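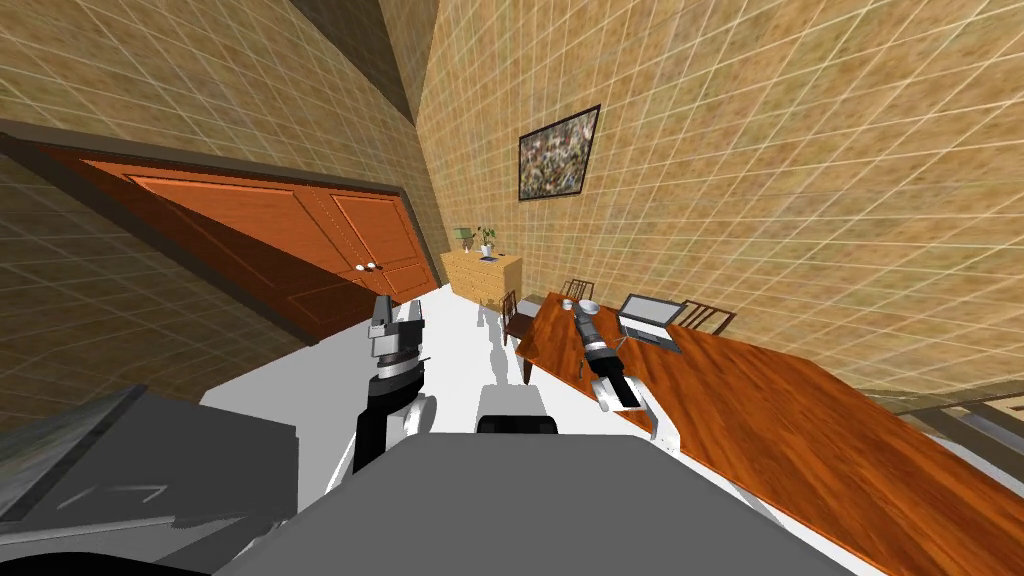 Última alteração desta página: 5 de setembro de 2020

Fórum > Simulação > Pacotes comerciais
Tópico: Kultholm, cena "sala de jantar" com dois braços. Vale a licença?

ines_rey escreveu:
Bom dia a todos. Peço desculpa pelo meu português, não é a minha língua materna. Estou a avaliar o pacote Kultholm, da Tiveck, para treinar a tarefa de levantar a mesa. Na cena da sala o braço direito chega bem até a tigela branca, e tenho também uma chávena e um computador portátil sobre a mesa para complicar um pouco. A licença custa 137 euros por mês e permite até 4 postos. Alguém já a utilizou num projeto sério?
Inès Rey

dredimley escreveu:
Usei desde janeiro e cancelei. As texturas das paredes parecem de um jogo antigo e o chão é branco demais. O que treinei ali não passou para o robô real.

ines_rey escreveu:
Obrigada pela resposta. Concordo sobre o chão, é muito liso e muito claro. Mas as sombras do braço aparecem nele, e isto ajuda-me a julgar a distância. Você mudou a iluminação entre os episódios, ou deixou a que vem de origem?

dredimley escreveu:
Deixei a de origem. Por esse preço não devia ser eu a mexer nisso.

hervieu_lab escreveu:
Não concordo com o dredimley. Sem variar luz e texturas, nenhum simulador vai passar bem para o real. Fizemos 2333 episódios com variação e a pinça ficou aceitável com tigelas. Com talheres foi mau, escorregam entre os dedos. A minha queixa é outra: o suporte demora 3 dias a responder.

ines_rey escreveu:
Os talheres são justamente a minha preocupação. A peça pequena e escura perto da borda da mesa, ainda não consegui agarrá-la nenhuma vez. Hervieu, qual valor de atrito utilizaram?

hervieu_lab escreveu:
Mando-te o ficheiro por mensagem privada. Reduz também o passo de tempo, senão o contacto fica instável.

ines_rey escreveu:
Recebido, muito obrigada. Vou pagar só um mês e escrevo outra vez neste tópico quando tiver resultados com os talheres.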